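About the Prunerberg School

The Prunerberg School is an independent day school for students in grades six through twelve. It takes its name from the low ridge on which the first schoolhouse was built in 1716, when the families of the valley agreed to share the cost of one teacher and a winter's supply of firewood. The schoolhouse burned and was rebuilt on the same footings, and its north wall is now part of the library.

For most of its history the school taught reading, arithmetic and surveying to the children of farmers and mill hands. Latin was added later, at the request of parents who hoped to send their sons to college, and girls were admitted to all classes well before neighboring schools followed. The older account books, which are kept in the library and may be seen by appointment, show that fees were often paid in grain, wool or labor.

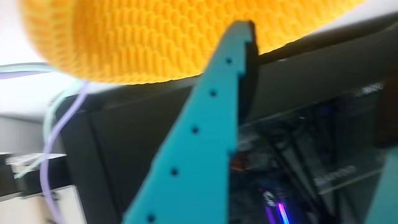
The present campus was laid out when the school purchased the Ambaye farm on the south side of the ridge. The farmhouse holds the admissions and business offices. The barn was converted into a dining hall and assembly room, and the lower pasture serves as the athletic field. Brekent Hall, the main classroom building, stands between them and contains the science rooms, the art studio and the music practice rooms.

Our Program

Students in grades six through eight follow a common course of study in English, history, mathematics, science, a modern language and the arts. In the upper grades, students choose two areas for extended work and complete a senior essay under the guidance of a member of the faculty. The essay is presented in the assembly room in June, before families and the younger grades.

The school does not rank its students. Written reports are sent home at the end of each term, and families meet with advisors in the fall and again in the spring. Homework is assigned in every grade, and a supervised study hall is open in the library until 5:30 p.m. for students who wish to remain on campus.
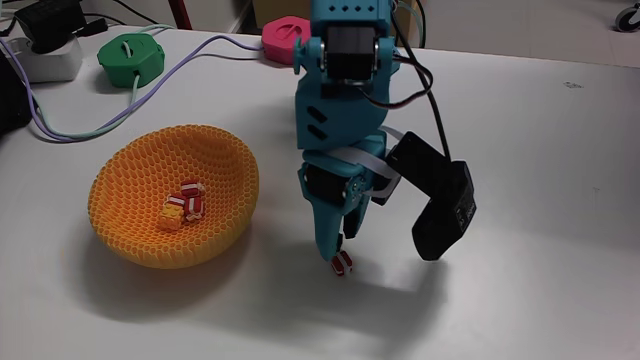 Mathematics is taught in small sections throughout the school, and placement is reviewed each year. The department has long held that students should be able to set down the reasons for an answer as well as the answer itself, and written proof is introduced in grade eight. In the lower grades, the study of solids begins with objects that can be turned and compared before students move to drawings and formulas. Upper-grade students may continue through calculus and statistics.

Faculty and Administration

Mesfin Seyoum has served as Head of School since the retirement of his predecessor. He came to Prunerberg as a teacher of history and continues to teach one section of the grade eleven course. Getachew Wubshet, Dean of Studies, oversees the curriculum, class placement and the senior essay. Both may be reached through the main office.

The school enrolls roughly 81 students. Classes are kept small by design -- the trustees have twice declined proposals to enlarge the upper grades -- and every student has the same advisor for at least two years.

Support and Governance

Prunerberg is governed by a board of trustees elected to renewable terms. Tuition meets the larger part of the operating budget, and the remainder comes from annual giving and the Teseck Fund, which was established by a former student to provide financial aid. Aid is awarded on the basis of need, and applications are considered separately from admission.

Families who wish to visit are asked to contact the admissions office in the farmhouse. Tours begin at 9:00 a.m. on regular school days and include a class visit and lunch in the dining hall.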